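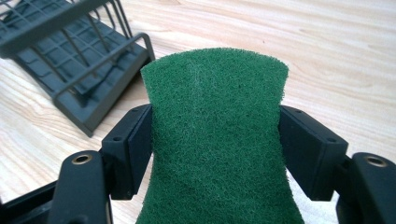
Figure 3. A green scouring pad held between the two fingers of the hand-held gripper, with a wire rack behind it on the tabletop.

4.2 Changes in the work of the dish room staff

The quantitative results in Section 4.1 concern the demonstrations themselves. The present section turns to the employees who recorded them. All were members of the kitchen and cleaning staff at the Tandari site, where the Trodska system was being prepared for small cleaning and tidying tasks. Over the study period, staff used hand-held grippers to record 3351 demonstrations, which were then used to train the robot arm installed at the end of the wash line in September. Interviews were conducted with 34 employees, each lasting 25 minutes, and were coded separately by the two authors, Vachon and Chan. Differences in coding were settled by discussion.

4.2.1 From doing the task to showing it

The first change reported by staff concerned pace. Employees who had handled scouring pads, cloths, and brushes for years were asked to perform the same actions with a tool in place of their fingers. Many found this slow and tiring at first. A pad is soft and changes shape under pressure; in Figure 3 its sides bow inward where the fingers press against them, while the top edge flares outward. By hand, a worker adjusts to this without thinking. With the gripper, the same worker had to decide how far to close the fingers and at what height to take hold of the pad, and had to do so in a way that could be repeated.

Several participants described this as the point at which they began to see their own work differently. One dishwasher with long experience on the evening shift put it as follows:

"I never had a reason to think about where I pick up a sponge. Now I catch myself doing it at home. You grab too low and you can't scrub, you grab too high and it folds over on you."

Supervisors made similar remarks. Knowledge that had been passed from one employee to the next by watching was, for the first time, put into words and written down. The site now keeps a short guide on grasping soft items, drafted by the dish room staff and revised twice during the study. New employees receive it whether or not they will work near the robot.

4.2.2 Time, pay, and recognition

Recording sessions were scheduled during paid hours, in blocks of 200 demonstrations divided among the employees on shift. Under the agreement reached before the study, recording counted as regular work and was not tied to an output target. Staff valued this arrangement, but it did not settle every concern. The employees who recorded the most were also those whose absence from the line was felt most strongly, and their coworkers sometimes carried a heavier load on recording days. The second round of scheduling corrected this in part by moving sessions to the hours after lunch service.

Recognition was a more difficult matter. Participants asked whether their names would be kept with the recordings, and whether they would be told how the recordings were used at the other Gukesham sites. At the time of writing, management had agreed to the second request only. Those who were disappointed did not object to the use of the recordings – their concern was that a skill they considered their own had become part of a product without any mention of them.

4.2.3 Concerns about staffing

Fear of job loss was raised in most interviews, usually without prompting. No positions were removed at the site during the study, and the duties given to the robot were limited to returning cleaning items to their racks and wiping level surfaces. Staff nevertheless drew a clear line between the present arrangement and what might follow it. Some noted that the tasks chosen for automation were also the lighter ones, used by older employees as a rest between periods of heavy lifting. If these tasks are taken over, the remaining work becomes more physically demanding even when the number of workers stays the same.

This effect was not foreseen in the original plan. It agrees with the pattern that Bouchard found in hotel laundries, where the transfer of folding work to machines left employees with a larger share of loading and carrying. We recommend that future deployments review the full sequence of tasks in a shift before any one of them is selected, and that the employees concerned take part in that review. At the Tandari site, the rotation schedule was changed on this basis, and a second set of interviews is planned once the new schedule has been in place for a full season.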